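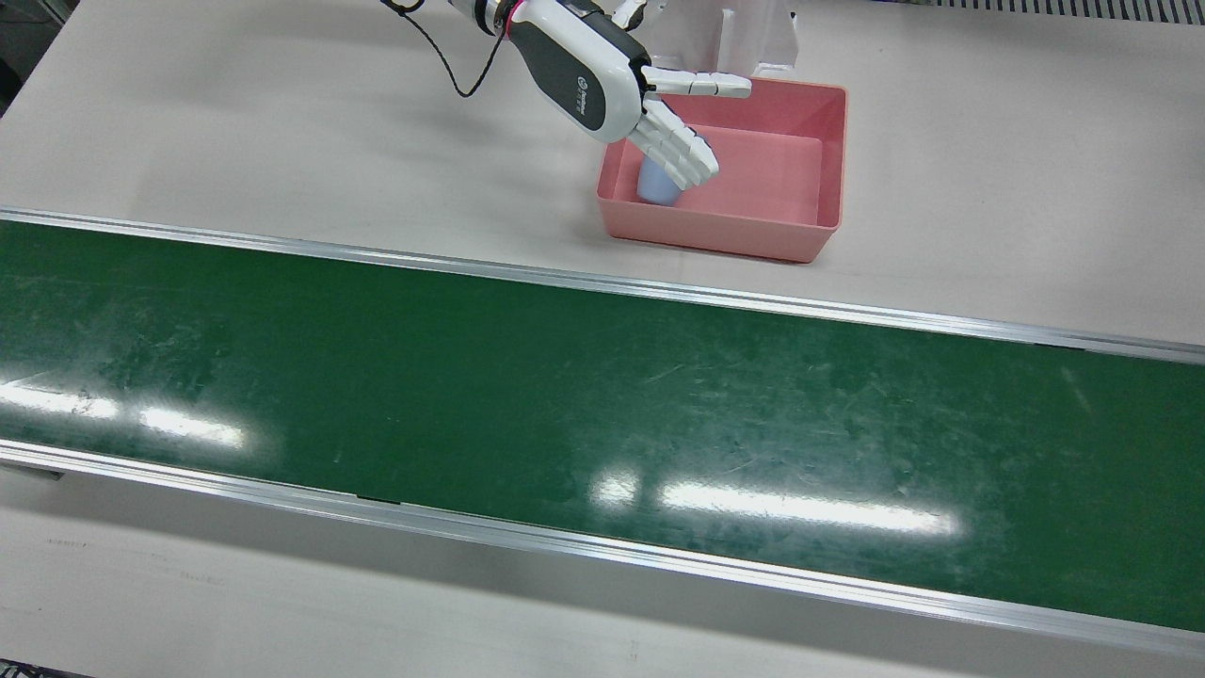

Forty Minutes With a Hand for Hire

I run a packing room in Gadau that puts party supplies into boxes. Paper cups, plastic cups, napkins, the little sticks that go in olives. It is not glamorous, and I have been told by several people selling several machines that it is exactly the kind of work a robot was born to do. The latest to say so was Banari, which will rent you a two-armed robot with humanlike hands, a conveyor and a setup crew for 2,247 dollars a month, on an 18-month term. They call the package Arnska. I assume somebody was paid to come up with that.

I went to their demo room with an open mind and a sandwich. I came home with opinions.

The first one is about fingers. For years the sensible advice has been that a small shop should buy a suction cup or a two-jaw gripper and be grateful. Both are cheap, both are dull, and both work until you change the product. We change the product constantly. A graduation order in May does not look much like an office party order in November, and every switch means a new gripper part, a new fixture and a morning of standing around. A hand with a thumb and four fingers is supposed to get around that. You pay for all those joints so that you can stop paying for everything else. 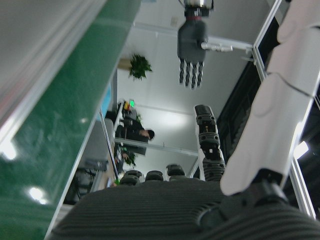
Both hands, seen from just above one palm.

I find I believe about half of this. A cup is a fair test, because a cup is mostly air and resents being squeezed. I'd rather watch a machine deal with one of those than lift a steel block, which is what most sales demos prefer to show you. So full marks to Banari for picking a humble object.

But look at what comes along with the hand. There is the belt, the rails, the framing, the cables, and a table big enough to host Thanksgiving. My packing room has a table too, and at present it has people at it. The brochure says "drops into your existing line," a phrase that should be read the way you read "cozy" in an apartment listing. I measured our line when I got back. Something would have to go, and the leading candidate is the coffee machine, so the staff vote is already lost. 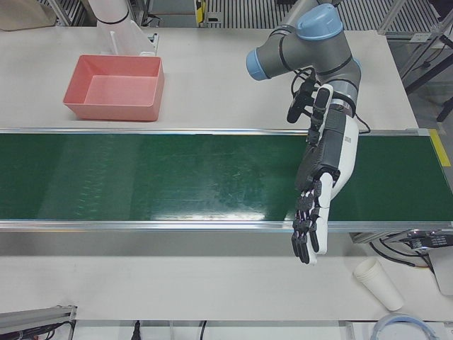
Then there is the matter of the contract. The monthly fee covers the robot, remote support and what they call skill updates. It does not cover teaching it a new item. That is 1,089 dollars each time, after the first three. I read that line twice on the train. The whole argument for hands is that they can handle whatever you put in front of them, and the fee schedule charges you every time you put something in front of them. Somebody in the pricing department has not been talking to somebody in the fingers department.

The competing offer on my desk is from Fakhoury, who will sell me a plain gripper on a plain arm and then leave me alone. Their salesman brought no slides. The machine does one thing, and when I want it to do another thing I will have to get out a wrench. I can't say it thrilled me. I did understand every page of the quote, though.

If Banari wants small shops, and they say they do, they should put new items in the monthly price and let us rent for a season – six months would cover our busy stretch nicely. I would sign that. I would even move the coffee machine, after dark.

As it stands, I'm keeping the brochure and asking them for another number. The hands are good enough to deserve a better lease.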